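From: Nyokabi Rugemalira
To: Ceridlow workshop list
Subject: Re: Hand-held grippers, second pair

Emmanuel Mugo wrote:
> Members are asked to confirm the jaw fitting before the second pair is
> assembled. The first left jaw worked loose after about 200 cycles on the
> bench. I would also like to know whether the marker cubes are to be
> printed again or carried over from the February set.

Dear Emmanuel,

Thank you for your message. The jaw fitting is confirmed as drawn, with one change: the pivot screw is now 12 mm long and takes a locking nut. Kindly discard the shorter screws in the Gautier drawer, as they have been mistaken for the correct ones twice.

The marker cubes will be printed again. The February set was finished in a satin white that caught the ceiling lights, and tracking suffered whenever a cube was turned toward the mezzanine. Matte stock has been ordered through Porncombe.

The current pair remains available for trials at the sink vanity. Both cubes should stay uncovered while the grippers are held out over the floor – sleeves are to be rolled above the wrist.

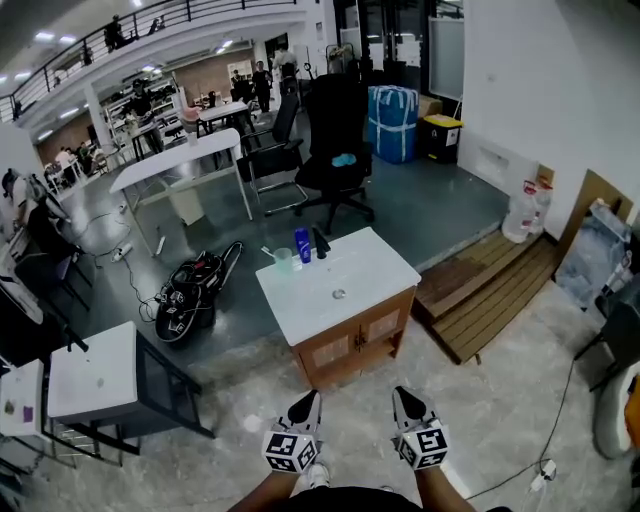 Can the two grippers share one calibration file?

Each gripper requires its own file, as the offset between cube and jaw tip differs with every assembly. Please save both under the Molten folder and enter the measured offset in the build log.

Members assembling the second pair should set the jaw spring to 700 grams at full closure, measured on the kitchen scale by the printer. The four cube screws are to be tightened by hand only. I shall bring the revised drawings to the workshop and leave a copy in the parts cabinet.

Regards,
Nyokabi Rugemalira
Ceridlow Workshop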